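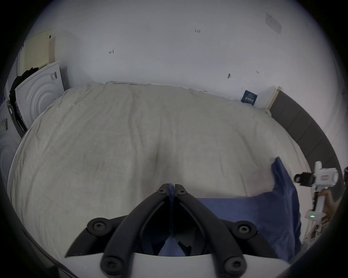
Figure 1. Handheld gripper with a fold of dark blue cloth between the fingertips. Second gripper at right, held at the handle.

Work and Automation, Unit 5
Handout: Demonstration work in textile handling
Prepared by Meriem Gaber, Sturow Technical College. Revised 05/08/2020.

Read before the session. Section 4 is the basis for the written assignment.

1. Scope

Unit 4 dealt with automation that arrives as a finished machine. The employer buys it, it is bolted to the floor, and the work around it is rearranged. Textile handling has mostly resisted this route. Cloth has no fixed shape, it hides its own edges, and the same item never lies the same way twice. Flatwork ironers and tunnel finishers are old technology, yet the step before them – picking an item out of a pile and finding two corners – is still done by hand in most plants.

This unit deals with a different route. The motions are first performed by people holding the same type of gripper the machine will use. The recordings are then used to train a control policy. For a period of months or years the employer therefore needs people to do the work in a modified form, for the record. We call this demonstration work. It is a job with its own pace, skills and complaints, and it should be analyzed as a job.

The running case is Lostutari, a linen service with one plant in Prenomham. The plant employs 70 people across sorting, washing, finishing and dispatch. Demonstration work began there in March under the project name Raju.

2. Task structure

A demonstration is one complete handling task, from first contact with the cloth to release. At Lostutari the tasks are grasping, lifting, spreading, folding in half, and folding in quarters. Each is recorded as a separate episode. An operator who loses the cloth partway does not start over. The episode is continued to the end and marked as containing a recovery, and recoveries are kept.

Compare this with ordinary finishing work. A finisher uses ten fingers, feels the hem slide past, and shakes the item to open it. With a pair of two-finger grippers most of that is lost. The operator has one pinch point per hand, and the feel of the cloth reaches the hand only through the handle. Experienced finishers report that the first few shifts are slow and irritating. They know where the corner is and cannot get to it in the usual way.

The employer's target is 325 accepted episodes per shift for a team of 5. In the week used for our case data the team averaged 238. The gap was explained differently by the two sides. Management referred to training time. The team referred to rejected episodes, which take as long to perform as accepted ones and do not appear in the count.

Point for discussion: a rejected episode is unpaid effort only if pay is tied to the count. At Lostutari it is not, but the count is displayed on the wall screen. Consider whether the display has an effect of its own.

3. Skill and judgment

The usual claim is that demonstration work is unskilled, as anyone can hold a gripper. The case material does not support this. Taha Abdel Rahman, shift lead in finishing, kept notes during the first weeks and agreed to their use in this course. Three passages are relevant.

On grasp selection: "New people grab the middle. It comes up easily and then you have nothing, you have a tent. You have to go for the edge even when the edge is the harder thing to reach."

On pace: "They asked us to slow down. Then they asked us to work at a normal speed. Normal with these is slower than normal, so I asked them which one."

On fatigue: "It is the wrists. With bare hands you change your grip all day and never think about it. The handle makes you keep one grip."

The first passage describes knowledge that the finishers already had and that carried over to the tool. The second describes an instruction that had not been specified. The third concerns ergonomics, and we return to it in Section 4.
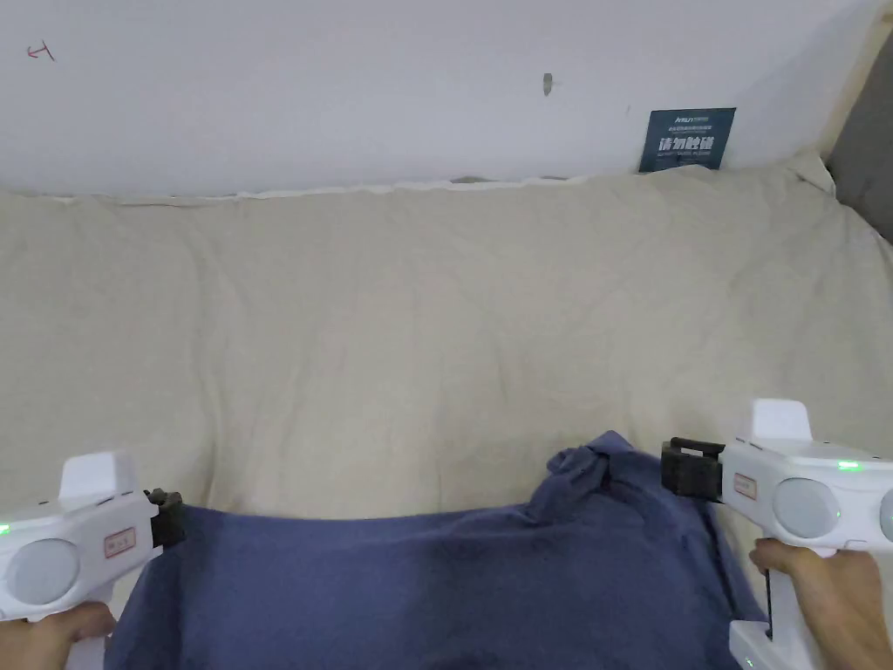

Quality grading is the second place where judgment enters. After each episode a reviewer assigns a grade, and at Lostutari the reviewers are drawn from the same team as the operators. The written standard has one line on tension: "cloth under even tension before fold." In practice few episodes meet this to the letter. Take the blue cloth in Figure 2, with one gripper on each side. At the left the top edge is drawn nearly straight. At the right the cloth is gathered into folds at the jaw. A reviewer who applies the line strictly would not pass the cloth as held at that moment. A reviewer with finishing experience would ask how much slack the fold can tolerate and would grade on that basis. Both readings can be defended, and the standard does not choose between them. When two reviewers disagree, the case goes to the shift lead, whose decision is recorded without reasons. The reasoning is the skilled part of the work, and it leaves no trace.

Figure 2. Two-handed hold, one gripper per hand.

4. Effects on the people employed

The following effects are documented in the case file. Students should be able to state the evidence for each.

4.1 Job content. Time on demonstration work is time away from the finishing line. Operators gain a change of task and lose practice at line speed. Several asked for rotation by half shift. The plant granted rotation by week.

4.2 Physical load. Lifting is reduced, as demonstration items are small and dry. Static load on the hand and forearm is increased. The plant's existing risk assessment was written for lifting and contained nothing on sustained grip. It was amended in the second month.

4.3 Pay and grading. Demonstration work was initially paid at the finisher's rate. Reviewers now receive a supplement. Operators do not, and this is the main open dispute.

4.4 Ownership of the recordings. The consent form covers "development of handling equipment at the Prenomham plant." It is silent on sale or transfer to other sites. Read the form closely before the session – the definition of "equipment" is on the second page.

4.5 Expectations. Staff were told that no positions would be cut during the recording period. No statement was made about the period after it. Interview answers on this point vary a good deal with age and length of service.

5. Assignment

Choose one effect from Section 4. Write two pages in which you (a) set out the position of the employer, (b) set out the position of the operators, and (c) propose one change to the written procedures that could be put in force within a month. Part (c) must name who would carry out the change and what it would cost in working time.

Do not discuss whether textile handling should be automated. That question is assigned in Unit 7.

Papers are submitted on the course page. The case file, the consent form and the full notes by Abdel Rahman are in the reading folder for this unit.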